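Guides > Data Tools > Trimming and Labeling
Last updated: May
By Saron Lemma

How to cut long gripper recordings into clean pick-and-place clips

If you've been collecting hand-held gripper demos for more than a week, you know the feeling. The recordings pile up, every one of them is a few minutes long, and the policy you want to train would really like short clips with a clear start and a clear finish. I did this by hand for a while and it was miserable, so I wrote Nilter, a small command-line tool that does the first pass for me. I'm going to go through how I use it on our puzzle board task (wooden pieces, matching slots, one tabletop), and where I still step in myself.

You'll need three things before you start: the synced video and gripper-width log from each session, a Python environment with Nilter installed, and a viewer. I use Tanner for viewing, mostly out of habit. Anything that lets you step one frame at a time will do.

Step 1: Look at the width signal first

Don't touch the video yet! Plot gripper width against time and just look at it for a minute. A pick shows up as a drop followed by a flat stretch, and a release shows up as a quick rise. On a decent session you can spot most of the picks by eye.

What trips people up is the slow squeeze. Some pieces get grabbed in two tries, so the width drops, bounces a little, and drops again. Nilter will happily call that two picks unless you set a merge window. I keep mine at 200 milliseconds for the puzzle board and raise it when the person collecting is new to the gripper.

Step 2: Run the first cut

The command looks like this:

nilter cut session_folder --merge-ms 200 --pad-frames 70

The padding is how many frames get kept on each side of a pick. I started out much lower and regretted it, as the policy kept learning that every episode begins with a piece practically between the fingers. It needs to see the approach too, even the boring bit over bare table.
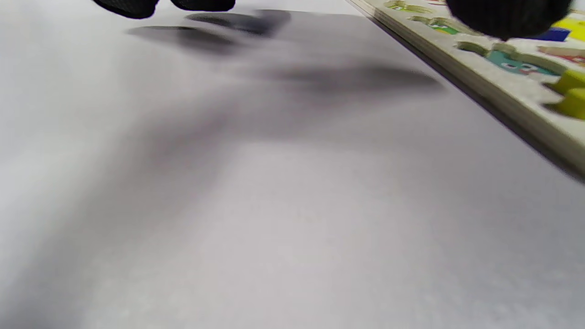
So be generous with the front padding. If two clips end up overlapping, that's fine, and Nilter writes the overlap to the log so you can decide later whether you care. (I mostly don't.)

When it finishes you get a folder of clips and a file called cuts.csv. On our last batch that file had 2,612 rows, and no, I didn't watch them all in one go.

Step 3: Sort by confidence and work from the bottom

Open cuts.csv and sort on the score column, lowest first. The bad cuts crowd together down there, and you'll start to recognize them pretty fast:

- The fingers closed on nothing, and somebody reopened them right away.
- A piece got nudged along with the fingers closed, so the width never changed.
- The clip ends before the piece is let go.
- Two picks got glued into one (your merge window is too big).

I mark each row keep, fix or drop. The fix rows get new start and end frames typed straight into the csv. Then run nilter apply, and it rebuilds only the rows you changed, which saves a ton of waiting.

Step 4: Add a seated flag

This is the part I skipped for months, and I wish I hadn't. Gripper width tells you when a piece was released. It says nothing at all about whether the piece is down in its slot or sitting crooked on top of the board. For a policy that's supposed to fill a puzzle, those are completely different outcomes.

Flurina Zwahlen, who trains on the data I clean, finally got fed up and sent me a list of clips labeled as successes where the piece was plainly resting on the rim. Fair enough! I added a column with three values: seated, raised, and can't tell. 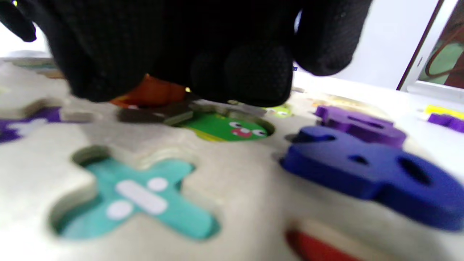

Use "can't tell" as often as you need to. Fingers block the view a lot, and a guess is worse for training than a blank. If you have footage from a second angle, check that before giving up. I let Walletti line up the two views for me by timestamp, and then I flip between them at the release frame and again at the last frame of the clip.

One more thing on raised pieces: don't drop them. Put them in their own split. Flurina uses them as starting states for a nudge-it-in skill, and she always wants more of them than I have.

Step 5: Train a little checker

Once I had 1,000 clips with the seated flag filled in, I trained a small image classifier on the final frames and let it suggest labels for the rest. It's a plain model with nothing clever in it. I still confirm every suggestion, but pressing a key to agree goes a lot faster than deciding from scratch.

Watch out for shadows. My first version decided that a dark area next to a piece meant the piece was raised, and shadows from the gripper fooled it over and over. Mixing in brightness changes during training helped, and so did adding more clips recorded at other times of day.

Step 6: Export

nilter export --format gekemis --split-by seated

Gekemis is the format our training code reads. If yours wants something else, the exporter is one short file and easy to copy. Check the frame rate in the header before you ship anything off, because I once sent a whole batch with the wrong value and every motion played back at double speed. Flurina noticed before I did.

Next on my list is getting the merge window to set itself per session. If you get there first, please send me the patch.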